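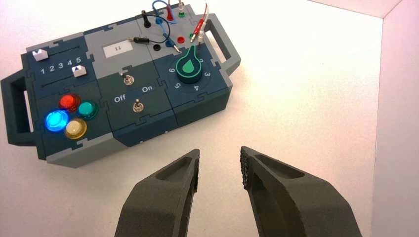 普拉肯社区共享工坊 八月安全巡检表(附说明)

填表人:Zeeshan Kazmi
适用范围:一楼大工作间、走廊、储物间、茶水角
填写办法:合格打勾,不合格写"改",拿不准的写"问",旁边留几句话。话多一点没关系,我自己就是话多的人,去年的表格有人说像家信,我当表扬听了。

一、出入口与通道

1. 正门能从里面一把推开,不用钥匙。 勾
门轴上过油了,轻了很多。早上八点前来的朋友请顺手把门挡收起来,靠墙放好,别横在门口,推婴儿车的邻居进来时总要绕一下。

2. 走廊净宽够两个人错身。 改
靠北那一侧又堆了纸箱,是Hashmi送货时留下的包装。我知道大家舍不得扔,这种厚纸板做模型确实好用(我家里也攒了一摞),可是请搬到储物间去,压平,捆好。下周我再来看一遍。

3. 后门外的台阶没有松动。 问
第二级踩上去有一点点响,我来回踩了好几遍,说不准是石板还是下面的垫层。已经请物业来看,看之前大家走慢些,手里抱着大件的时候走正门。

4. 疏散指示灯通电常亮。 勾
后门上面那盏比别的暗一些,还看得清字,先记在这里,换季的时候一起换。

二、消防

5. 灭火器压力指针在绿区,铅封完好。 勾
全屋7具都看过了,每具的吊牌上我签了名。茶水角那具以前藏在围裙后面,现在围裙挪到了门后的挂钩上,请不要再挂回去,真的着急的时候谁也想不起来要先掀围裙。

6. 灭火毯放在灶台伸手可及的地方。 勾
拉绳朝下,没有打结。新来的朋友如果没用过,找我,我很乐意演示,五分钟就够。

7. 烟感测试按钮有响声。 改
储物间那只按了没反应,换电池以后响了一声又不响了。整只换新,已经下单,到货之前储物间里不要给任何东西充电。

三、用电

8. 插线板没有串接。 改
又看见一处,在靠窗的角落,一块接着一块,最后一块上面插的是热熔胶枪。我懂,那边墙上的插座确实少,大家又都爱坐窗边,光线好。电工答应在九月加装插座,这段时间请把胶枪拿到中间的大桌上用。

9. 插头、电线外皮无破损。 勾
台灯的线去年换过,还很软。有一根延长线靠近插头的地方有压痕,没破,我缠了一圈黄胶带做记号,下次检查先看它。

10. 漏电保护器试跳正常。 勾
中午趁没人用机器的时候试的,跳得干脆。试之前在黑板上写过通知,还是惊到了在茶水角热汤的老邻居,给您赔个不是,汤后来热好了。

11. 离开时总电源按顺序关闭。 勾
顺序贴在配电箱门里面:先机器,后照明,冰箱那一路永远不要动。上个月冰箱被关过一晚,损失了一盒冰淇淋和半袋水饺,我心疼水饺。

四、工具与台面

12. 刀具入鞘,锯条有护套。 勾
剪纸刀少了一个护套,先用软木塞顶着,我从家里带了几个过来,放在抽屉最前面。

13. 台钻、砂带机的防护罩装好。 勾
砂带机的罩子螺丝拧紧了。戴手套不要碰台钻,这句话墙上有,我还是再写一遍,长头发请扎起来,围巾请摘下来,哪怕天冷。

14. 护目镜干净,数量够用。 问
架子上的4副都在,镜片有划痕的那副我看着不太放心,你们戴着觉得花不花?请在表格背面告诉我。眼镜布用完请挂回去,别塞口袋里带回家。

15. 桌面与桌腿稳固。 勾
大桌不晃了,多谢上次帮忙垫脚的几位。靠墙的折叠桌合页有点紧,打开的时候两只手扶着两边,听到咔嗒声再放东西。

五、化学品与通风

16. 胶水、稀释剂盖紧,标签朝外。 改
有一瓶分装的没有标签,闻起来像酒精,可我不想靠鼻子判断。已经单独放到铁柜底层,知道来历的朋友请来认领,月底没人认就按废液交出去。分装一定要写清楚是什么、哪天装的、谁装的。

17. 排风扇运转,滤网清洁。 勾
滤网拆下来洗了,洗出来的水颜色很难看。Tudero的备用滤网还有一片,在铁柜最上层。

18. 沾油的抹布放进带盖铁桶。 勾
桶盖合得严。木蜡油用过的抹布请先摊开晾透,不要揉成团往里丢,揉成团会自己发热,这件事我讲过很多遍,以后还会讲。

六、急救与卫生

19. 急救箱物品齐全,在有效期内。 改
创可贴只剩大号的,小号的全用光了,可见大家割到的都是小口子,也算好消息。碘伏棉签有6支过期,已经丢掉,补货清单贴在箱盖里面。

20. 洗手池有皂液、有纸巾。 勾
皂液换成了没有香味的那种,有两位邻居皮肤敏感,谢谢大家迁就。

21. 茶水角与工作区分开。 勾
杯子请留在茶水角。我看见有人把咖啡放在砂纸旁边,喝下去一口木屑可不好受,我喝过。

整改与复查

走廊纸箱:收到本表后就搬。
储物间烟感:到货当天装,我来装,需要一个人扶梯子。
窗边插座:等电工,Travness那边已经回了话,会提前打电话。
无标签瓶子:月底处理。
急救箱补货:我去药店买,票据交给前台。

复查时间定在傍晚7点,那会儿晚班的人刚到,早班的还没走,大家都能碰上面。有什么话当面说也行,写在表格背面也行,塞到我的信箱里也行,字大一点,我的老花镜总是忘在家里。

Zeeshan Kazmi
八月

背面留言(已抄录)
"划痕那副护目镜戴着确实花,换了吧。"
已记下,随急救箱一起买。
"楼梯口的地垫卷边,绊了我一下。"
谢谢提醒,我漏看了,已经用双面胶压住,新的地垫走下个月的采购。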